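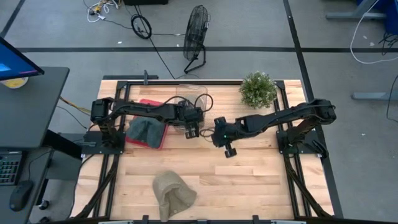 Surely 3,000 tries at one hat is plenty, the Dundeo office wrote back when we sent our February tally, and could we please move on to something with a market. We could not. The learning system at Terstead is still short of examples with soft things in them, and a hat never lies the same way twice.

So the hat work goes on. We're at 177 good runs on the new list, gray and beige combined, with both arms in play. Around 20 more were thrown out for operator sighing — it makes the hands jerk.

Sorniva gets the next batch. Anyone with 2 free hours and steady wrists can sign up at the Corrigan desk. Bring a hat if you must.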